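Domport Plalero Marble Run, Tower Set

Gravity-fed marble run for tabletop or floor use. Ages 8 and up.
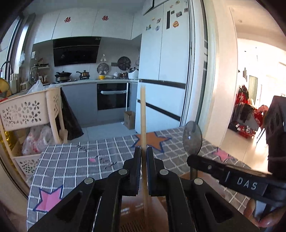 Overview

The Plalero is a modular marble run built on a square baseplate. Track sections clip to vertical columns at fixed heights, and a marble released at the top hopper travels by gravity to the catch tray. There is no motor and no battery compartment. The tower set is the larger of the two Plalero kits and can be joined to the smaller one with the bridge pieces supplied.

Contents

Straight and curved track, 40 pieces
Columns, 30 pieces
Funnels, 2
Baseplates, 4
Steel marbles, hopper, catch tray, bridge pieces, printed build guide

Assembly

Lock the baseplates together before adding any columns. The joining tabs are a tight fit when new and should be pressed down from above, not slid in from the side. Columns stack by push fit. Each has a raised mark on one face, and the marks should line up through the full height of the stack or the track clips will sit at an angle.

Track is handed. The lower end of every section has a small notch, and a section installed backward will hold a marble at the joint. If a marble stops repeatedly in one place, check the notch first, then check that the baseplate is level.

The build guide covers layouts in order of height. Tall layouts need a cross brace at the midpoint -- this is shown in the guide but is easy to miss, as it is drawn in the same gray as the columns.

Compatibility

Columns share the Ghasemi hole spacing, so Ghasemi track will clip on. Ghasemi track is slightly narrower, and marbles may jump at a changeover on steep sections. Track from the older Flalldale range does not fit.

Care

Wipe parts with a damp cloth and dry before storage. Do not put them in a dishwasher. Keep marbles dry.

Warning

Choking hazard. Contains small balls. Not for children under 3 years.

Page updated 7 March 2020

Comments

Essam Fahmy
Does the hopper release marbles one at a time, or do they all go at once? The old one had a gate.

Abílio Azevedo
All at once unless you fit the gate. It's in the bag with the bridge pieces. Mine was stuck inside a funnel.

Essam Fahmy
Found it, thanks. Baseplate tabs are very stiff, by the way.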